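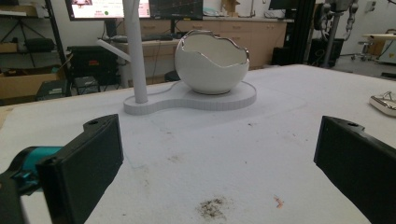 Eggshell bowl on its base plate, seen between the fingers of one hand-held gripper.

Hand-held grippers: two fingers on one unit drift out of parallel

Posted by Urho Sjöberg

We record two-handed tasks with a pair of hand-held grippers. The job is to pick up a small metal part by its arm and set it on the table near a white ceramic bowl on a stand. The left unit is fine. The right unit closes properly at first, then after 55 or so cycles one finger lags and the tips no longer meet square. The part rotates in the grip and is dropped. The recorded opening width still reads zero at full close, so the log shows nothing wrong. Recalibrating helps until the next session. Firmware is current.
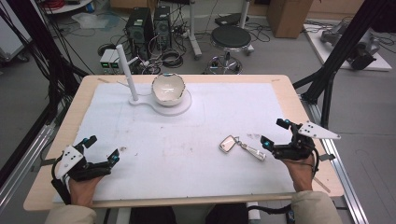 Photo: U. Sjöberg / Kestholm bench

The metal part with the mirror face is the worst. It is heavy at one end and the stem is thin.

Loredana Valentini

Check the finger carriage screws before anything else. We had the same fault at Sudura in August. The encoder sits on the driven side only, so if the other carriage slips on its belt clamp the width still reads zero.

1. Power off and unplug.
2. Close the fingers by hand against a flat gauge.
3. Push each finger sideways. Any play on one side only is the clamp.
4. Clean the screw, apply threadlocker, refit, leave overnight.
5. Recalibrate, then compare both units on the same gauge.

Discard any recordings made between the last good gauge check and the repair. The widths in them can't be trusted.

Botond Pálfi

Try new fingertips? Ours wore out.

Gemma Lo Presti

Agree with Loredana. Also look at the cable. If it pulls on the housing when the wrist turns, it loads one side every cycle. Leave a slack loop and fix it to the forearm.

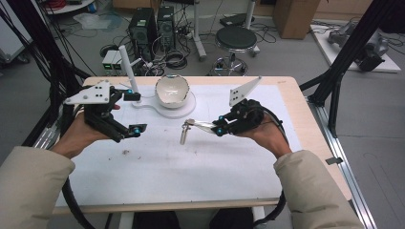 Right-hand gripper holding the part by its flat arm, post on the table.

Keep the ceramic away from the drop area until the fault is cleared. A chipped bowl means sharp fragments under your hands.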